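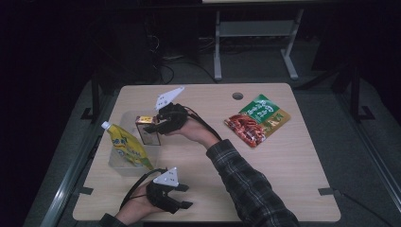

Children's Literature | Working papers
7 min read

4.2 Chores on the page: how girl heroes spend their time

Section 3 dealt with covers and jacket copy. Now the inside of the books. Our sample is 28 historical novels for readers nine to fourteen, all with a girl in the lead, all set in wartime. Longest is 580 pages, a real outlier. Most are far shorter. Every scene was tagged by two readers working apart, then compared.

We tagged 485 scenes as "household" – cooking, sewing, washing, minding younger kids, feeding animals. First suprise: these scenes don't fade out once the war plot starts. They move. In the opening chapters the chore is what the girl wants to get away from. Later it is her cover. She carries the message because she was carrying eggs anyway. Same basket, same road, different meaning.

Figure 4 plots household scenes by quarter of the book. High bar first, a dip in the second quarter, then up again in the third, close to where it began. The last quarter is low and uneven. Three of the novels end with no domestic scene of any kind. Readers disagreed most often here, mainly over nursing. Is tending a wounded brother a chore? We counted it when it happened at home, not when it happened in camp. A blunt rule but it could be applied.

Figure 4. Household scenes by quarter of the novel, all titles. Camp nursing left out.

Gkikas has argued that the chore scene is a slow spot, put there so the escape feels earned. Our tags only half support this. It fits Domari's books well, where the mother's kitchen is left behind by chapter two and hardly seen again. It does not fit Pornari, whose girls go on baking through a siege and plan everything at the table. Chang sits in between – the chores go on but get shorter, often a single line.

Brothers matter too. Where a brother has enlisted, his work passes to the girl, and the author usually makes a point of it: the plow, the ledger, the horse. Tastau does this in both of her novels. We tagged these scenes seperately, as "inherited work", and they are not in Figure 4. Adding them would lift the second quarter and flatten the dip a good deal. Worth keeping in mind when reading the chart.

Limits. English-language titles only, no translations, no verse novels. Scene breaks follow the printed breaks, so authors who write long unbroken chapters come out with fewer scenes. No fix for that yet. Section 4.3 takes up spying and letters.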